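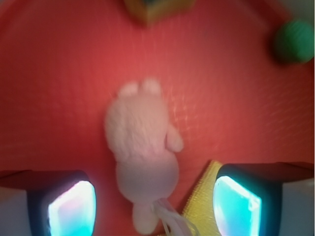
Vol. 6, No. 16

Stop selling me the hand

Opinion, by Ermanno Sartori

Typed fast, Wednesday, between two pots of coffee. Corrections to the usual address.

A pink plush bunny on a red tray is a hard thing for a robot to pick up. I want to start there, because every sales deck I have sat through this winter starts somewhere else. Starts with a metal cube. Or a bottle, upright, label out, lit like a perfume ad. Robots have been picking up metal cubes since before I had a mortgage. A plush toy has no edges worth the name. It squashes. Its tag or its strings go wandering off over whatever is next to it, and the thing next to it is a yellow sponge, more or less, which also squashes but differently.

So. Touch sensing. Fingers that glow. You have seen them by now, the pads with the light inside, and the pitch is always the same: cameras can't feel, fingers can, buy the fingers.

I agree with the first two parts. My quarrel is with the third.

The kit I had on the bench in February was the Plenari, the two-finger set with the lit pads and the small camera up at the wrist. Not a review, the review is in the back pages and somebody more patient wrote it. This is the column. I get to complain here.

Complaint one. The hand is good. Really very good. And it is sold as though the hand were the product, when the hand is the part that was going to be fine anyway. Unbox it, bolt it on, run the demo, the pads light up, everyone in the room leans in. I leaned in. Then you want it to do your job and not the demo's job and you find out what you bought, a very fine pair of fingers with no idea what a bunny is.

The software that knows (a little) what a bunny is comes seperately. Subscription. The tier with soft objects in it is the upper tier. Soft objects! The whole reason you would want a finger that feels. It's like selling a raincoat and charging extra for rain.

I wrote to the dealer about this. Got a nice reply. The nice reply said the lower tier covers "most common handling needs." Fine. Whose? A shop that moves boxes doesn't need glowing fingers, a suction cup does boxes, suction cups are cheap and they have been cheap for years. The people who come looking for touch are the people with the awkward stuff. Toy returns. Laundry. Produce. Gift baskets, a whole trade I never think about until December. They come in the door for exactly the thing that is up the stairs behind the rope.

Complaint two, and this one isn't only Plenari, Starska does it too and so does everybody with a booth. The success number. Every brochure has one. 90 percent, say, in large type. 90 percent of what? Of grasps. And what's a grasp? Read the small type. In one brochure a grasp is any closing of the fingers after which the object is off the surface for a moment. A moment! I have a dog who can do that.

In the other brochure the object has to end up where it was supposed to go. Much better. Much lower number, too, and good for them for printing it, and I would bet my lunch it costs them sales, because the buyer puts the two sheets side by side and the eye goes to the bigger one.

What I'd like is dull. One page. The objects by name, the number of tries, what counted, what didn't. If a bunny was tried 100 times, say so, and say what the bunny was lying next to. Was the thing alone in the middle of an empty tray? Then tell me. Alone in the middle is the easy version. Put a sponge against its side, a ball up in the corner by the rim, a block off at the other end, and now the fingers have to go down in a gap with company in it. One finger has room. The other one comes down by the sponge. That is a Tuesday for anybody who packs orders, and it's the case I can't find in the brochure.

And the strings. I keep coming back to the strings. Anything loose and thin that hangs off a product, tags, ties, threads, drawcords. A person moves it aside with a pinky and never knows they did it. A machine with two fingers has no pinky. So either it closes on the string or it doesn't, and whether that matters depends on the string, and I'd pay real money for a system that could tell me which it did. The pads ought to be able to. That is the promise of the pads, as I understand it: press on something and the surface reads the press. A thread across the pad should read like a thread. Ask the sales people about it and you get the slide with the bottle.

Fair is fair, so the other side for a minute. Kaushik, who make the arm I used underneath all this and who have no reason to be kind to Plenari, were kind to Plenari. Their support desk told me straight that the soft stuff is expensive because the soft stuff is where the hours go. Somebody has to sit there and set the tray and reset the tray. Plush here, ball there, again, turn it, again. The fingers got designed once. The bunny has to be learned over and over, and then the next customer has a giraffe. I beleive that. I have done the sitting, a little, and it's slow, and your back knows about it by noon.

But then say so! Sell me the hours. Put them on the invoice with their own line. I would sooner pay an honest price for somebody's long afternoons with a tray of toys than a dishonest one for a hand I'm told is complete. A subscription hides it. You can't tell from the monthly figure whether you are paying for work on your objects or on someone else's or for the light show.

Plesurau, the small outfit, does something near to this. You send them a box of your own junk. They work through your box. They send back the box and a file and a bill, and the bill lists the objects. I have a dozen gripes with them (slow, the manual is a crime, phone never answered before lunch) but I could show that bill to my accountant and she understood it. Which has not happened with any other piece of automation I've ever put in front of her.

Now the mail, because I can hear it coming. "Ermanno, the prices will drop." They will. "Ermanno, the lower tier will get soft objects in the end." Probaly. None of that helps the person buying this spring, with this spring's money, off this spring's brochure. That person has a small shop and one shot at it. Buys the hand, can't afford the tier, puts the hand on a shelf. I know of shelves like that. I have one.

And the other letter, the cross one, that says I am against the whole business. No. Go look at a lit pad up close, the white and the cyan coming off it onto the dark housing, two fingers parked either side of a stuffed rabbit, and tell me you don't feel anything. I think touch is the right bet. I thought so when it was cameras, cameras, cameras at every show and you couldn't get a finger demo without an appointment. I'd just like the people who were right about it to stop pricing it like a trick.

What to ask, then, if you're going to a dealer this month. Ask which tier does plush. Ask what a grasp is, get it in writing. Bring your own object in your coat pocket, the worst one you stock, the one with the strings, and put it on their tray next to something else of theirs, close, touching. Don't let them move it to the middle. They will try to move it to the middle. If they say the system isn't set up for that one, thank them, nicely, and ask what it would cost to set it up for that one, and how long, and who does the sitting.

Then phone Plesurau after lunch and ask the same thing.

More on wrist cameras next issue if I get the loaner back in time. The review of the Plenari set is in the back, it's kinder than I am and it has a table.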